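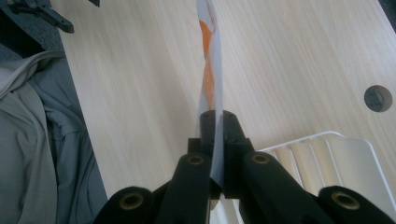
4.2 Rules for handling thin, flexible items

When we first drew up the handling rules for the Hilum trials, we had rigid things in mind, and it took us until March to admit that ribbons, strips and paper bands needed a page of their own. The rules below are the ones we settled on after 154 sessions at the Nasum site, and we offer them in the hope that other groups will borrow whatever suits them.

The first rule is that the operator grips a strip by one end and keeps hold of it for the length of the take. A strip that twists while it is held (see Figure 3) is to be left twisted. We did try asking people to smooth it out with the free hand, and we are sorry to say that this spoiled a good many otherwise useful takes before we dropped the idea.

Secondly, the desk is used as it is found. Our earlier draft, which followed the Hunt checklist rather closely, asked for a bare surface, and operators quite reasonably told us that they spent more time tidying than working.

Thirdly, every take is checked by a second person within 18 hours. Of the 1522 takes that went through this check, 500 involved flexible items, and these are kept in a separate folder with their own notes on grip and release.

Figure 3. A strip with orange markings held between the fingers of the hand-held gripper, over a wooden tabletop.

We return to the matter of release in Section 4.3, where the Kirnorier wording is given in full.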